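Nail stuff, and why the remover matters more then the polish

Posted May 14, 2023

Got 2 hours with Sobia Kiani before her next client. She runs the nail counter at Skudville, second floor, past the handbags. Small counter, long line. She talks fast and files while she talks, so some of this is from memory and some is from my phone.

First thing I asked was the thing everybody in my comments asks. Gel or regular?

"Regular, if you're the type who picks," she said. "If you pick at gel you take a layer of your own nail with it. I can see it when you sit down. The white patches."

I am the type who picks. She looked at my thumbs and said nothing, very polite.

She started out at a salon in Pekstead, doing acrylics mostly, long ones, the kind you can't open a soda can with. Did that for years. Then her own nails got so thin from testing products that she quit wearing anything at all for a whole winter. "Bare. Just oil. My mother thought I was sick."

That's when she got into base coats. Her favorite is the Nakamura ridge filler, which I'd never tried. Milky, a little pink, dries to a soft sort of matte. She puts on one thin coat, waits, then another only on the tips. I asked how long she waits. "Until I'm bored. Then a bit more."

Shade talk next, because of course. The Sedimby spring shades came in last week and she had the whole tray out. Number 256 is a dusty peach, very wearable, kind of an office color. 743 is the one people come in asking for – a gray lilac that goes almost blue under the counter lights. And 842 is a brick red with no shimmer. She had 842 on her toes.

"People buy the lilac and come back for the red," she said. "Lilac is hard if your hands run pink. Not impossible. Try it on two fingers, walk around the store, go look at it by the door."

Does she let people do that, walk around with two fingers painted? "I make them."

Okay so remover. I use the cheap stuff, pure acetone, big bottle. She didn't love that but didn't yell either. For plain cremes she likes a non-acetone one and a soaked cotton pad, pressed down and held. No scrubbing side to side, you just push red into your cuticles. Glitter is another matter. "Glitter, fine, use the acetone. Then wash your hands and oil them right away. Not after dinner. Right away."

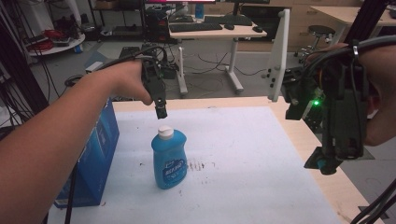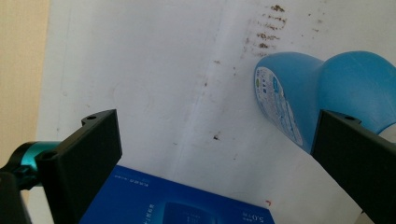 The blue bottle, in both shots.

We got on to dishes after that. She asks new clients how they wash up at home before she asks about color, which I thought was funny. Hot water makes the nail swell a little, she says, then it shrinks back and the polish doesn't go with it, so you get chips at the tip. Gloves. She said gloves maybe five times. Lined ones, a size up, and dry them inside out.

"I've had women tell me the polish is bad. Three days, chipped. I ask, do you wear gloves? No. So the polish is fine."

Her fix for a chip, if you can't redo the whole nail: buff the edge of the chip very lightly, dab color in the gap only, let it dry, then a full coat of color over everything, then top coat. And run the brush along the free edge, the very tip. I always skip the tip. Aparently everyone does.

Cuticles. She doesn't cut them, ever, on anybody. Pushes back after a shower with the corner of a towel. Oil at night, any oil really, she's used the olive oil from her kitchen. "It smells like salad. It works."

Length – short if you type all day. She likes a soft square, files one direction, glass file. Mine were four different shapes, she evened them out while I was asking about top coats and I forgot to write down the top coat answer. Sorry. I think it was quick dry for day one and then another thin layer on day three. Will check with her and update.

Last question, what would she never put on her own hands again. She thought about it for a while.

"Press-ons with the strong glue. I wore them to my cousin's wedding and lost one in the rice."

Counter's open regular store hours, walk-ins okay in the morning, afternoons you should call. She's away the last week of May. I went home with 743 and yes, my hands run pink, swatches coming when I get decent daylight.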